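Foot check

A foot check is a scheduled inspection of the feet of every member of a walking party, carried out by the party's first aider or by the members on one another. It is a standard part of most wilderness first aid courses and of the medical plans of organized treks. The practice is cheap, quick and effective, and is therefore skipped whenever possible.

The term covers both the inspection itself and the halt in which it takes place. In some older route cards the halt is marked with the letter F, which has caused at least one party to spend an afternoon looking for a ford.

Contents
1 Background
2 Procedure
3 Findings
4 Treatment in the field
5 The Foulkes card
6 Objections
7 Washing and drying
8 In training courses
9 See also

Background

Long-distance walkers have always had sore feet, and have mostly regarded them as a matter of character. Military units took a different view early on, having noticed that a soldier who can't walk still eats. Foot inspections by junior officers were common in many armies long before anyone thought to inflict them on people who were on vacation.

The civilian foot check took shape in the hill schools and trekking outfits, where leaders needed a rule that didn't depend on clients speaking up. Clients don't speak up. A person who will complain at length about the soup will walk nine miles on an open heel without a word, then sit down on a rock and announce that the trip is over.

The best-documented early program was run on the Jadton to Mamomton path, a six-day route over mostly dry ground with one long, wet exception. Its medical lead, Serpil Güneş, had trained as a podiatry nurse and arrived with low expectations of walkers, which the first season confirmed. She introduced a check at the first halt after starting and another in camp before supper. The supper rule is generally credited with the success of the scheme: the cook was told to hold the food until the last boot was off.

Over the first season the log recorded 136 foot complaints serious enough to need a dressing. Güneş noted in her summary that she didn't know how many there had been in the years before, as the previous log consisted of weather and remarks about mules.

Procedure

Practice varies, but the usual order is as follows.

The party stops somewhere dry, out of the wind, and sits. Standing foot checks have been tried and are remembered mainly for the falling over. Boots and socks come off both feet, including the foot that is "fine."

Each foot is looked at on the heel, the ball, the outer edge, the tops of the toes and between the toes. The checker then presses lightly on any red area and asks whether it is sore. The answer is recorded whether or not the checker believes it. Toenails are looked at for length and for dark bruising beneath. The ankle is compared with its neighbor for swelling.

The sock is turned inside out and shaken. Grit, seeds and folded seams cause a large share of trouble on the first day. The inside of the boot is felt with the hand, all the way to the toe, after which the hand is washed.

With practiced members, the whole business takes five minutes. With a new group it takes twenty, of which most is lacing.

Findings

Hot spots. A hot spot is a patch of skin that is red, warm and tender but still whole. It is the finding the check exists to catch, and the only one that makes the checker look clever. Left alone, it usually becomes a blister within a few hours of further walking.

Blisters. A friction blister forms when repeated shear separates the upper layers of skin and the gap fills with fluid. Heels and toes are the usual sites. The size of a blister is a poor guide to how much will be said about it.

Maceration. Skin that has been wet for too long turns pale, wrinkled and soft. It tears easily and may burn on rewarming. Parties crossing the Cetik marsh, the wet exception mentioned above, are advised to expect it by the afternoon of the third day and to have dry socks ready at the far side. Many have the socks ready in the bag that went around by road.

Bruised nails. Long descents in loose boots drive the toes forward. The nail turns dark and may later come off, generally at home, where it is shown to relatives.

Infection. Spreading redness, increasing pain, pus, red streaks running up the leg or fever all mean that the foot is no longer a field problem. Courses teach that such a walker should stop and be taken to medical care. Diabetes, poor circulation or loss of feeling in the feet lowers the threshold for doing so considerably.

Treatment in the field

Hot spots are covered. Tape, moleskin and thin dressing film all have their supporters, and the quarrels between them are more durable than the products. Most instructors agree on a few points: the skin should be clean and dry before anything is stuck to it, corners should be rounded so that they don't peel, and the tape should lie flat. A wrinkle in the tape will make its own hot spot, next door to the first.

Small intact blisters are normally left whole and padded with a ring of felt or foam. Large tense ones that make walking impossible may be drained at the edge with a clean needle, the roof of skin left in place and a dressing put over it. Courses differ on who should be allowed to do this. The walker who has been doing it for years with a safety pin will not be consulted and will explain anyway.

Macerated feet are dried, warmed gently and aired, ideally overnight. Powders are widely carried. They make a convincing paste.

The Foulkes card

Foot checks are commonly recorded on a Foulkes card, a folded sheet with the outline of two soles and two uppers, on which the checker marks findings by letter: H for hot spot, B for blister, M for maceration, N for nail. It takes its name from the print shop that produced it. Foulkes had no medical connection of any kind and had been asked to make a menu.

The first run was 4,000 cards, ordered by Güneş in February on the understanding that this would last two seasons. It lasted nine. The outlines show feet of an improbable neatness, with the second toe shorter than the first, and walkers whose feet are arranged otherwise have been known to correct the drawing. A later edition added a box marked "Remarks," withdrawn after people made some.

The card's main value lies in comparison from one day to the next. A heel marked H on two evenings running is a heel that needs a different sock, a different lacing or a frank conversation.

Objections

Opponents of the foot check argue that it slows the party, that adults should look after their own feet, and that it is undignified. The first is true for a day or so. The second has been tested extensively. The third is conceded by all sides.

A more serious objection concerns frequency. Removing well-fitted boots every hour disturbs tape, lets swollen feet spread and may bring in the very grit being looked for. Two checks a day, with an extra stop for anyone who feels rubbing, is the common compromise on dry ground. In marsh or steady rain, leaders often add a third.

Washing and drying

Salt from dried sweat stiffens a sock and adds to friction, so most camp routines call for a rinse in the evening. On the Mamomton path, walkers are asked to do this 200 feet from the stream, using a bowl, a rule observed closely by those camped near the leader.

Wool is usually recommended because it stays tolerable when damp. It also dries slowly, and a two-pair rotation works only if the resting pair has somewhere to hang. Lines, tent loops and clip hangers are all used. Socks pinned to the outside of a pack dry well in sun and badly in everything else, and a trail of single socks on the descent into Mamomton is a reliable guide to the route in mist.

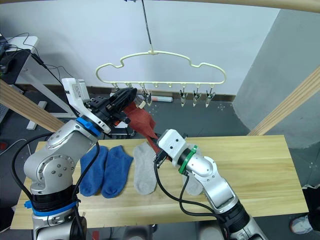
A rust-red sock below a cream-colored hanger.

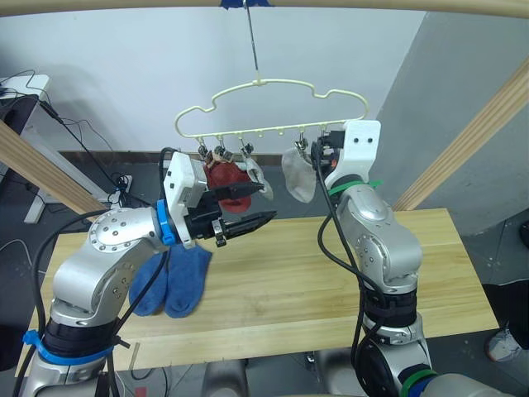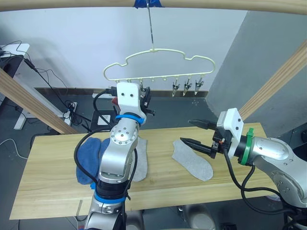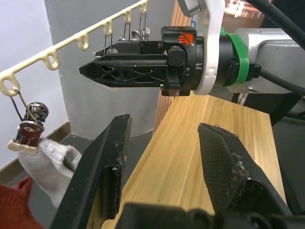
Drying socks against the stomach inside a sleeping bag is an old method that succeeds by transferring the misery to a different part of the body. Drying them by a fire is discouraged in most manuals. Wool scorches, synthetics melt, and the smell carries farther than expected. At the Cetik hut, which stands at 900 meters and has a stove with a rail, the practice is permitted and the windows are kept open.

In training courses

The foot check is normally taught in the first hour of the practical day, partly because it is simple and partly to get the embarrassment over with. Students work in pairs and then swap. Assessment is by observation: the examiner looks for both boots off, both socks off, toes separated and a legible card. The most common cause of failure is checking one foot.

Refresher courses often leave it out on the assumption that everyone remembers. Instructors who put it back in report finding a good number of untreated blisters among the students, several of them leaders.

See also

Trench foot
Moleskin (dressing)
Lacing methods
Camp hygiene
Cetik marsh crossing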